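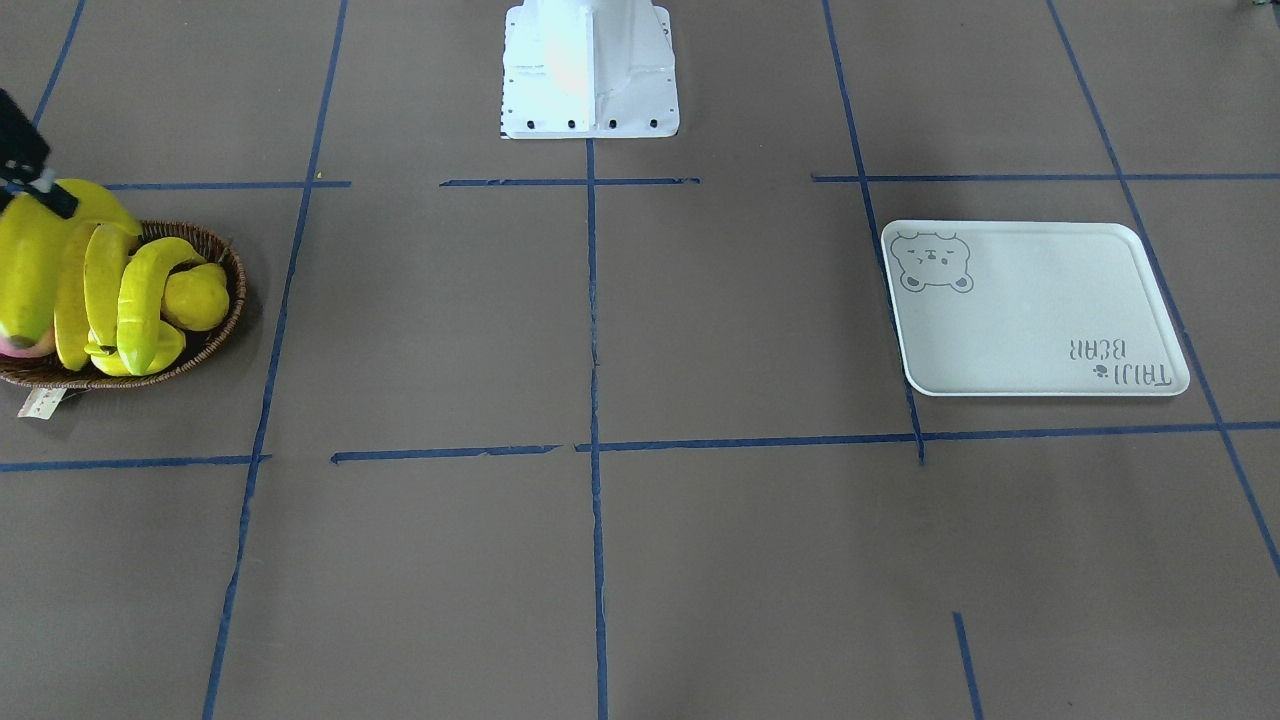
What should I ask at a robotics open day?

Asked in Automation and Small Shops

I run a small packing room and we're thinking about getting one robot arm for moving items from a bin to a tray. A company called Denari is holding an open day at its Henover site in August and I've signed up for the afternoon session. The invitation says there will be a pick and place demonstration and then time to talk to the staff.

I have never been to one of these. I don't know if I should bring my own items, or what I should look for so that I'm not just watching a nice show. We pack 2000 pieces on a normal shift and up to 3000 before the holidays, mixed shapes, nothing heavy. I'd like to come home with enough to decide whether to ask for a quote. Any advice from people who have gone?

3 answers

Answer 1 (marked as helpful)

I went to the one at Henover last year and to a similar day at Drokard. They are worth the trip if you go in with a short list.

Get there early and stand where you can see both the pick side and the place side. Most visitors crowd around one spot and miss half of it. If there is a screen showing the wrist camera, watch that for a few cycles too. It tells you what the arm has to work with when it comes in close, and it's often a lot less than you would think.

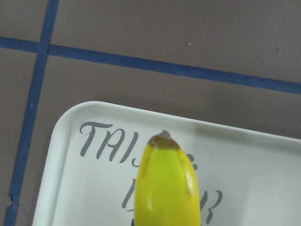
Ask them to move the item or turn it and run the cycle again without touching the software. Then ask them to shift the tray a few inches. At Drokard the staff did both when I asked. One of the moves failed and they were open about why, and that told me more than the clean runs did.

Time it yourself from pick to pick with your phone. The number on the handout may be for one item in one position. For your 2000 pieces you need the time with everything included, also the pauses when somebody has to step in.

Bring your own items if they let you. Email first. I was allowed 4 pieces in a shoebox and they tried them at the end, after the main group had gone to get coffee. Also ask these:

How long did it take to set up this demo?
Who changes the setup when the product changes, us or you?
What happens when it drops something?
What does the gripper cost to replace?

Parking is in the back lot, the front one is for staff.

Answer 2

Just go and look. They will call you afterward whether you ask anything or not.

Answer 3

I agree with most of the first answer. One thing to add is the floor space. We measured our corner before the visit and it was 70 inches wide, and the first thing their engineer asked was how far the arm would have to reach and where people walk. Draw your room on a sheet of paper with the door and outlets on it and take it along. It saved us a second trip.

Ask about the surface too. Demo areas often have tape on them to mark out positions, and it's fair to ask if your table would need the same marking or if the camera handles it. We got a different answer from each company. The Were people wanted fixed positions for everything and Denari didn't, but Denari wanted better lights than we have.

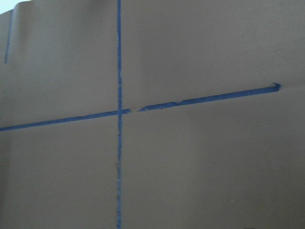
Do I need to know any programming to get something out of the day?

None at all. The staff are used to talking to people who run shops and warehouses. If you can describe your items, your shift and your space, they can do the rest, and the technical handouts can be read at home.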